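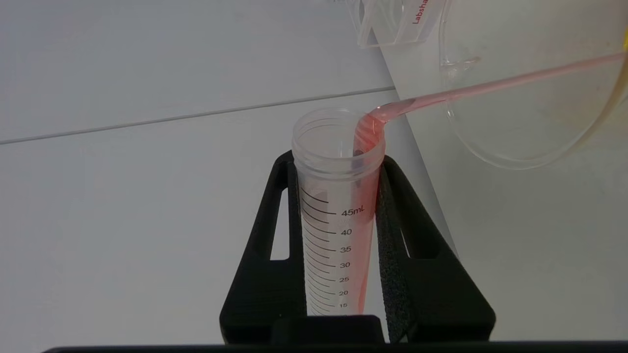 *Pink liquid running into an open conical tube, black graduations at left.*

# Teslow conical tubes, large size, six months of use

Reviewed by Anqi Lu, 13/03/2025

We switched to the Teslow tubes in November, when our usual Indness stock went on backorder. They are clear plastic with a screw cap and printed graduations, sold in racked packs or in loose bags. We bought both. The tubes are the same; the bags cost less and the racks save time at the bench. Use so far has been routine: buffer prep, media aliquots, low-speed spins and cold storage.

## Graduations

I checked 19 tubes by weight, using water at room temperature on a calibrated balance. In the upper two thirds of the scale the printed marks agreed with the weighed volume closely enough for making up working solutions. In the cone the error is larger, and it always runs the same way: the tube holds slightly more than the mark says. The Indness tubes do this too. For anything small, measure with a pipette and treat the tube as a container.

The ink is good. It survived ethanol wipes and a freezer cycle. Acetone takes it off in one pass.
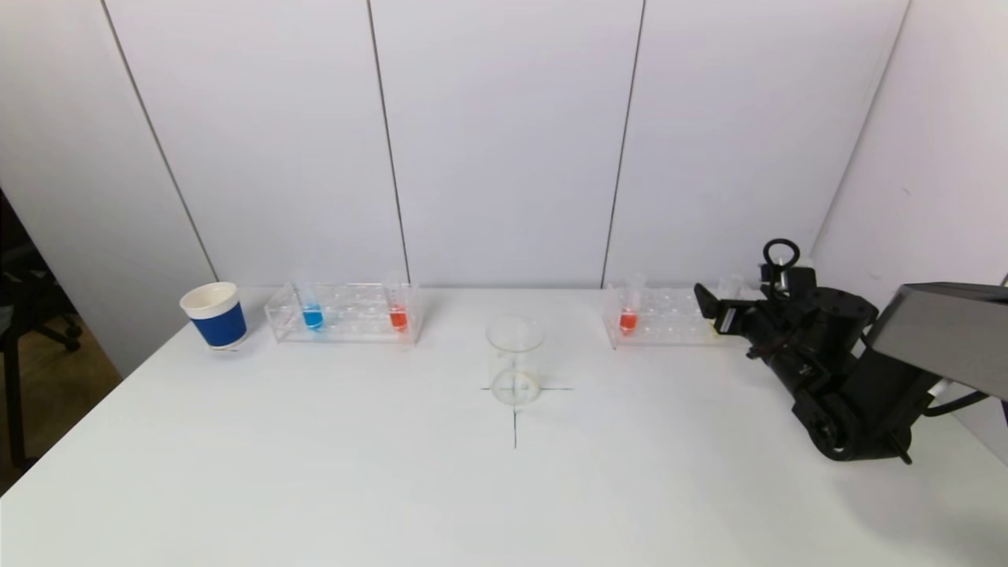

Can the caps be autoclaved with the tubes?

The supplier rates both parts for one cycle with the cap resting loose on the rim, and our caps still sealed after one; we did not try a second.

## Caps and threads

The cap seats in a little over one turn. Torque is consistent from tube to tube and there is a definite stop. I filled 102 tubes with dyed water, capped them by hand and left them on their sides on blotting paper overnight. Two left a spot. Both had a visible burr on the thread, and both came from the same bag. The racked tubes gave no leaks.

The skirt of the cap is shallow. With wet gloves it is harder to grip than the Indness cap, which has deeper knurling. The flat top takes a marker well and holds a round label without lifting.
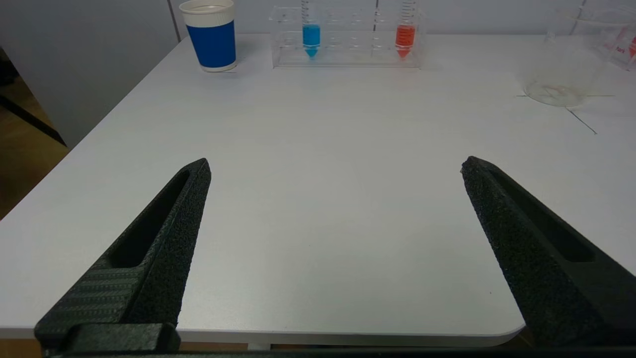
Cross-threading is the other thing to watch. The lead-in on the thread is short, so a cap started at an angle will bite and feel tight well before it has sealed. Back it off until it drops, then turn it forward. New staff needed to be shown this once.

## In the centrifuge

Most of our spins are at 900 rpm in a swing-out rotor with the standard conical inserts. The tubes drop in and lift out without sticking. There was no cracking or whitening at the cone. They are a snug fit in the older Jiang adapters, and a label wrapped around the body is enough to jam one. Put the label high, or write on the frosted patch.

Pellets sit where they should. The inside of the cone is smooth, with no molding mark at the tip that I could feel with a probe.
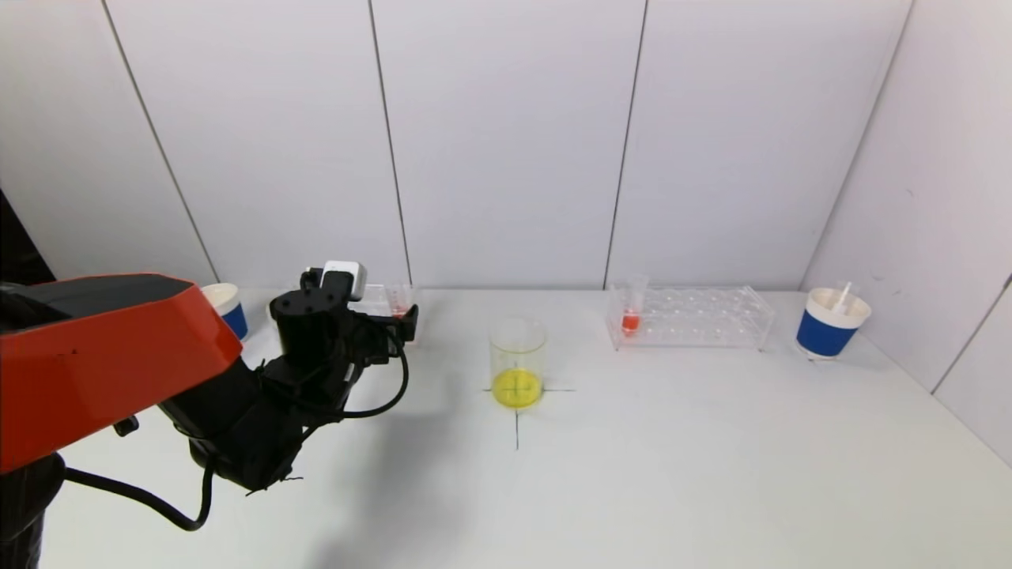

*White tabletop, with the red-orange housing at left and the black gripper over the table.*

## Packaging and supply

The bags are resealable in theory. The strip fails after a few openings and we now decant into a lidded bin. Lot numbers are printed on the bag only, so copy them down first. Kornura, our distributor, shipped two orders complete and one short; the shortage was made good without argument.

## Verdict

Suitable for general bench work. I would pay for the racked version if leaks matter, and inspect threads on the bagged ones before filling. For long frozen storage we have gone back to Indness, mostly for the cap.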